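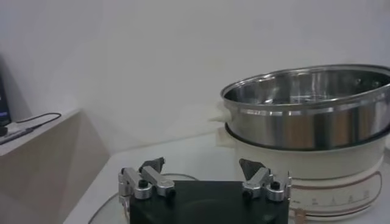
The steamer pot in place on its base, on the white table in my kitchen.

Lillico Electric Steamer Pot: Review After a Winter of Use

I bought the Lillico in December to replace a bamboo steamer that had started to smell. I paid 179 dollars for it at Wemmont, the kitchen store out by the highway, and it has been used several times a week since then. Most of that has been buns and dumplings, with some fish and a lot of sweet potatoes.

It comes in two main parts. The bottom is a cream-colored electric base with thin maroon-brown stripes around the front. The top is a wide stainless steel pot that sits on it. There is also a metal rack with holes in it, a lid, a power cord and a short manual. The manual covers cleaning well and cooking times badly.

Setup

Nothing to assemble. I washed the pot and rack in dish soap, wiped them dry and ran plain water through a full cycle before cooking any food. There was a faint factory smell the first time and none after that.

The base takes up more of the counter than I expected. I ended up moving it to the table. If you have upper cabinets, pull the steamer out from under them before you turn it on.

Heating

The base is rated at 2000 watts and it heats quickly. With cold tap water I have steam before I finish shaping the last few buns. On full power it should have an outlet to itself. I tripped the kitchen breaker on a Saturday morning with the toaster on the same circuit, and I now do one and then the other.

The low setting is good for keeping food warm. The middle setting is where I do most of my cooking. On high, the water boils hard enough to spit up through the rack, and anything close to the holes gets a damp bottom.

The pot

The steel is polished on the outside and brushed on the inside. The outside shows every fingerprint. I wipe it with a dry cloth after washing and leave it at that. The inside is easier to live with, and starch comes off with a soft sponge if you don't let it sit overnight.

It is a broad, shallow pot. That works for buns and flat fish, and it means you can reach in with tongs without burning your wrist on the rim. It is less good for corn on the cob or a whole chicken. Water also runs down faster than in a deep pot, so check it on anything long.

The side handles are white plastic. The ones on the pot stay cool enough to hold with bare hands on low. On high I use a towel. The base has its own handles directly underneath, and when lifting the pot off you need to be sure you have the upper ones. My neighbor Didier Guillot borrowed it for a weekend and brought up the same thing without my asking.
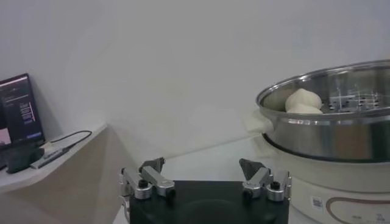 Steaming buns

For plain white buns it does a good job. I use the recipe from Zuleica Arruda's class at the Endside community kitchen, which has a soft dough with a second rise on the rack. They come out smooth on top and cooked through. I put squares of parchment under them, otherwise the dough can settle into the openings and tear when you lift it.

Leave more space between the buns than you think they need. When I crowd them they stick together and the sides stay gummy. After switching off, I wait a few minutes before raising the lid.

Cleaning

The pot and rack go in the sink. The base must not, so I use a damp cloth on it. Crumbs and flour collect in the seam where the pot meets the base, and an old toothbrush gets them out. We have hard water, and a splash of vinegar in the cooking water every couple of weeks keeps the white scale off the bottom.

Compared with the Czerwiński

My sister has the Czerwiński steamer, which is taller and has a timer. The Lillico has no timer, and I miss one. Hers is slower to heat and has more parts to wash. For potatoes and mixed vegetables I would pick hers. For buns I prefer the wide pot.

Good: fast, wide, easy to wash, simple controls.
Not so good: no timer, shows fingerprints, large on the counter, weak manual.

I would buy it again at the same price. Wemmont also sells the rack separately, and I plan to get a spare.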